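Sorting Medicines and Dry Goods at Home
Guidance from the Cluststead Household Advice Service

Small packets gather quickly in drawers and bedside cabinets. Residents are advised to set aside 20 minutes every few months and to work on a clear, flat surface.

1. Separate by type
Medicines and foodstuffs should be placed in different groups before anything is put away. Foil pouches of tea are easily mixed in with tablets when both are kept in one drawer. 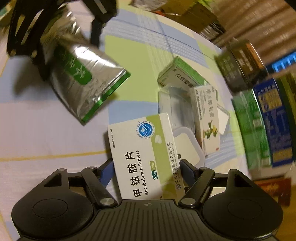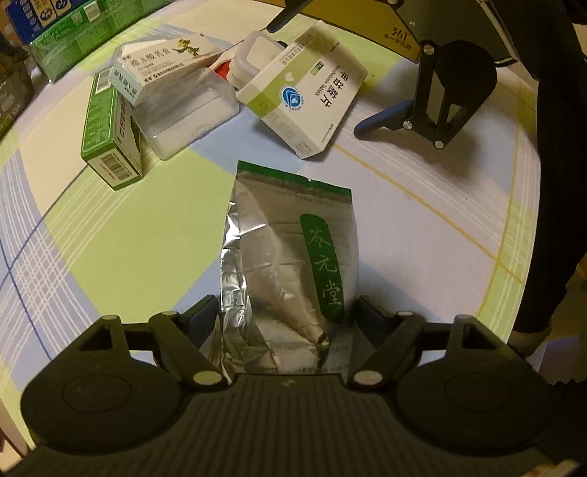

2. Keep the original box
Tablets should remain in the printed carton, where the name and strength can be read. The leaflet should stay with them – do not discard it to save space.

3. Close foil pouches fully
Press out the air and seal the top edge. Store tea away from spices and soap.

4. Check dates
Medicines past their date should be returned to a pharmacy and must not be placed in household waste.

Enquiries may be addressed to Maribeth Espiritu at the Cluststead office, extension 124.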